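Prostik fitness band: progress report to the Grosberg Fund, period ending September

The second production run of the Prostik band left the Siu assembly plant on schedule. It came to 2301 units in two sizes, with the small size making up a little under half. All units shipped with firmware 1.4, and the band now pairs with both major phone systems through the Rastaro app.

Battery life remains the main open issue. The grant target is 15 days between charges with heart rate tracking on. Units in the field test are falling short when sleep tracking is also running. The app team has moved overnight syncing to once an hour, and the change goes out with the next update.

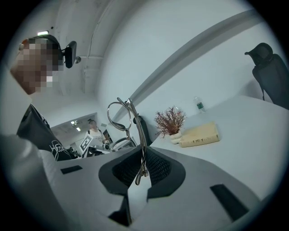
Round metal-rimmed glasses, held upright.

The field test has 519 people enrolled. Of these, 144 have sent in the full set of weekly logs. We had planned on a higher share by now — the reminder message was going to spam folders for part of August. It has since been moved into the app itself.

Strap complaints are down from the first run. The new buckle costs slightly more per unit, and we have covered the difference from the packaging line. No change to the total budget is requested.

Work for the next period:
- release firmware 1.5 and repeat the battery test
- finish the Spanish and French versions of the app
- get final retail box pricing from two suppliers

The water resistance certificate is still pending. The lab asked for three more samples in September and has received them. The spending table follows under separate cover.

12 shares | 3 comments
© Prostik Project | Contact | Back to top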